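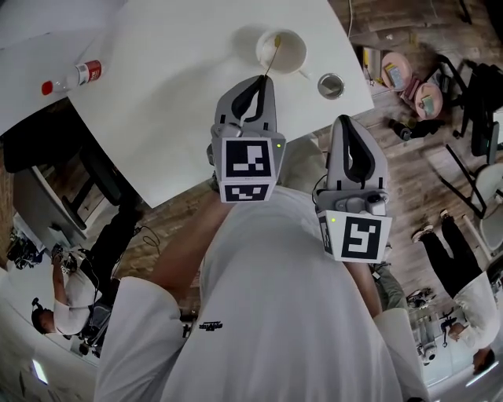
Selon Seema Rajput, un café préparé pour plusieurs personnes se rate presque toujours avant l'arrivée de l'eau, parce qu'on garde la mouture du matin et qu'on double tout le reste à vue d'œil. Sa remarque, laissée sous la première version de ce tutoriel, m'a conduit à reprendre la page en entier. La méthode reste celle du filtre papier, avec un porte-filtre conique posé sur un pichet, mais les quantités et l'ordre des opérations ont été revus.

Préparer un café filtre pour plusieurs tasses
Mis à jour le 26 juin 2023

Ce qu'il faut

Un porte-filtre conique de grande taille et les papiers qui vont avec. Un pichet en verre ou un thermos à large ouverture. Une bouilloire, de préférence à bec fin. Une balance de cuisine précise au gramme. Un moulin à meules, manuel ou électrique. Un minuteur, celui du téléphone convient.

J'utilise un moulin Beddoe acheté d'occasion et un porte-filtre en céramique de chez Fakmont. Le plastique marche aussi bien et refroidit moins l'eau, mais la céramique était déjà dans le placard. Les modèles en verre sont agréables à nettoyer et cassent facilement dans l'évier.

Le dosage

Comptez soixante grammes de café par litre d'eau. Pour un demi-litre, cela fait trente grammes ; pour sept cents millilitres, quarante-deux grammes. Au-delà de cette quantité, il vaut mieux faire deux tournées, car le lit de café devient trop épais et l'eau met trop longtemps à le traverser.

Pesez le café en grains avant de le moudre. Les cuillères doseuses donnent des résultats très variables selon la torréfaction : un grain foncé est plus léger et prend plus de place qu'un grain clair. Notez vos chiffres sur un papier pendant les premières semaines, avec le réglage du moulin en face.

L'eau

L'eau du robinet suffit dans beaucoup de communes. Si elle laisse un dépôt blanc épais dans la bouilloire, passez à une eau en bouteille peu minéralisée ou à une carafe filtrante. Une eau très calcaire donne un café plat. L'eau déminéralisée vendue pour les fers à repasser n'a rien à faire ici.

Faites bouillir, puis attendez une trentaine de secondes, couvercle ouvert. Pour une torréfaction claire, on peut verser dès l'arrêt de la bouilloire. Pour une torréfaction foncée, laissez passer deux minutes.

La mouture

Pour un demi-litre, visez la texture d'un sable un peu grossier. Pour la tournée de sept cents millilitres, ouvrez le moulin de deux ou trois crans. C'est le point que soulevait Seema, et c'est aussi l'erreur que je faisais : avec la mouture fine du matin, le filtre se bouche à mi-parcours et les dernières gouttes sont amères.

Si vous achetez le café déjà moulu, demandez au torréfacteur une mouture pour filtre, côté grossier. Consommez le paquet dans les dix jours après ouverture. Conservez-le fermé, à l'abri de la lumière, hors du réfrigérateur.

La préparation, étape par étape

Pliez la couture du papier, placez-le dans le porte-filtre et rincez-le à l'eau chaude. Jetez cette eau. Le rinçage enlève le goût de papier et réchauffe le pichet.

Versez le café moulu dans le filtre et tapotez le bord pour égaliser la surface. Ne tassez pas. Posez l'ensemble sur la balance et remettez-la à zéro.

Lancez le minuteur et versez deux fois le poids du café en eau, soit soixante grammes pour trente grammes de café. Tout doit être mouillé. S'il reste des poches sèches, remuez doucement avec une petite cuillère ou un bâtonnet. Attendez quarante-cinq secondes. Un café fraîchement torréfié gonfle et fait des bulles ; un café plus ancien bouge peu.

Versez ensuite en cercles lents, du centre vers l'extérieur, sans arroser directement le papier. Arrêtez-vous à la moitié de l'eau prévue. Laissez descendre le niveau d'un bon centimètre, puis versez le reste de la même façon.

Quand toute l'eau est passée, retirez le filtre. Remuez le café dans le pichet avant de servir : le début de l'extraction est plus concentré que la fin et reste au fond.

Un demi-litre doit prendre entre trois et quatre minutes. Pour sept cents millilitres, comptez jusqu'à cinq minutes.

Corriger le résultat

Café acide et maigre : moudre plus fin, ou utiliser une eau plus chaude. Café amer, qui assèche la bouche : moudre plus gros. Café équilibré mais trop léger : garder la mouture et ajouter deux grammes de café. Ne changez qu'un réglage par essai, autrement on ne sait plus d'où vient la différence.

Si l'écoulement s'arrête presque complètement, soulevez le porte-filtre une seconde. Certains modèles collent au col du pichet et l'air ne peut plus sortir. Une baguette glissée entre les deux règle le problème.

Garder le café chaud

La plaque chauffante des cafetières électriques cuit le café et le rend âpre en vingt minutes. Un thermos rincé à l'eau bouillante fait mieux. Je me sers d'un Sarnetti d'un litre, qui tient la matinée à condition d'être bien rempli. Le café repassé au micro-ondes se boit, sans plus.

Nettoyage

Rincez le porte-filtre tout de suite après usage. Une fois par semaine, lavez-le avec le pichet à l'eau chaude et au liquide vaisselle, puis rincez longuement. Pour le thermos, une cuillère à soupe de bicarbonate et de l'eau très chaude, une nuit, bouchon à part. Les meules du moulin se brossent à sec. Le marc va au compost, avec le papier s'il n'est pas blanchi au chlore.

Notes de lecteurs

Gerardo Ferri verse toute son eau en une seule fois après la pré-infusion et trouve le résultat identique. J'ai essayé avec un demi-litre : la tasse est un peu plus légère, et c'est plus simple quand on a autre chose sur le feu.

Baltasar Barroso demande si la recette vaut pour le décaféiné. Oui, avec une mouture un cran plus grosse, car il s'écoule plus lentement.

La page sur le café glacé sera refaite en septembre. En attendant, l'ancienne version reste en ligne ; remplacez-y seulement le dosage par soixante-dix grammes par litre, glaçons compris dans le poids de l'eau.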